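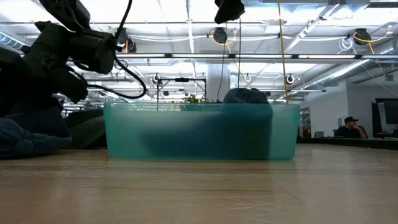 Teal bin, wooden tabletop

Plimden Check-Ins README

Hi, and thanks for downloading! Plimden is the set of check-in answers I collected while coaching people through job changes at Ellwood. It's one file, checkins.csv, with 1083 rows from 114 people. Everybody said yes to sharing, and I took out names, employers and anything in the comments that gave somebody away (one person had mentioned their boss's boat, so the boat went too).

12 shares
3 comments

What's in the file

person: a number I made up, same for all of that person's rows
week: counted from their first session with me, so week 1 is different calendar time for different people
confidence: 1 to 10, their own rating
stuck: yes or no, to "Did you put off something you'd planned?"
note: free text, often blank

I changed the wording of the confidence question in April. Before that it asked how confident you felt "today", and after that "this week". The old-wording rows have an "a" in the version column, and there are 277 of them. Please don't average the two together! I did that for a whole slide deck once and had to redo it.

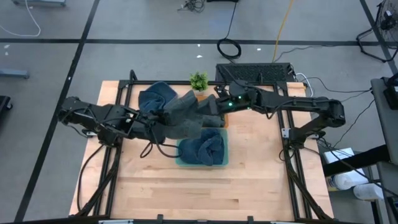

Keith Dobson

Blanks are real blanks. If somebody skipped a week there's no row at all, and if they skipped a question the cell is empty. I never filled anything in. Zeeshan Magsi went through the notes column with me and tagged 343 of them by topic (money, family, interviews, the old job), and his tags are in tags.csv. We disagreed a fair bit on family versus money, so I'd go easy on those two.

What I wouldn't use it for

Proving that coaching works. These people picked me and paid me, there's no comparison group, and the ones who quit stopped answering. It's good for looking at how ratings bounce around from week to week, and for practicing on messy survey text.

Opens fine in any spreadsheet. If the accents look funny, pick UTF-8 when you import. Fixes and questions are welcome in the issues tab, and I usually get to them in the evening after my last call.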